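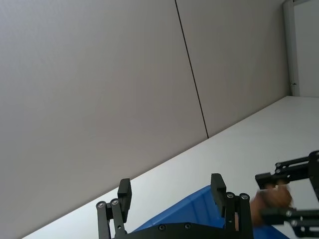
How much of a gap should be left between a worktop and a panelled wall?

Three to five millimetres on most jobs, filled with a flexible sealant once the top has settled.

The gap matters because the two parts move on their own schedules. A worktop carries load and flexes slightly between its supports. A wall panel is fixed to framing that shifts with the season. Butt them hard together and the panel edge chips, or the top pushes the panel off its clips. Both faults show up as a wavy line at the back of the bench, and on a white top against light grey panels that line is the first thing anyone notices.

Nazar Demchenko has fitted out small workrooms for the joinery firm Derkach for most of his working life. His order of work is fixed: wall framing, panels, worktop, sealant, door trim. He leaves the panels for a night in the room before fixing them, and he will not cut a worktop from a drawing.

"The wall is never where the drawing says," he says. "Measure at the back, measure at the front, then measure the diagonal."

The seam between panels is the second decision. A shadow joint, left open and dark, tolerates a small error in panel width. A filled and painted joint looks cleaner on the first day but tends to crack along its length. Demchenko prefers the open joint and sets it with plastic spacers, checking for plumb at the top, the middle and the bench line. On a plain wall with no shelves or sockets, a joint that is out of plumb has nothing to hide behind.

Colour and sheen are usually chosen together. Samran Paisan, who specifies finishes at Pimia, recommends a matte grey for the wall wherever the bench is bright white. Gloss panels throw the ceiling lights back at whoever is seated. A matte face softens this, although it marks more easily and should be wiped with a damp cloth and mild soap. Abrasive cream will polish a shiny patch into it that cannot be removed.

For bench height, Paisan works to 829 mm for mixed sitting and standing work with a raised stool, and 962 mm where all the work is done on foot. The second figure suits taller users and is often lowered on site. Depth is less flexible. Past a comfortable reach, the rear of the top becomes storage, and a clear bench stays clear only if the back of it can be wiped without leaning.

Doorways next to a bench need their own allowance. Derkach keeps the worktop end 89 mm clear of the door frame where the plan permits. That leaves room for a hand on the frame and access to any latch or hinge hardware near bench level. Where the plan is tighter, the corner of the top is rounded and the screws are fitted before the top goes in.

Sealant goes on last, in a single pass, with masking tape on both faces. Pull the tape while the bead is wet. Allow a full day before cleaning the top, and longer in a cold June.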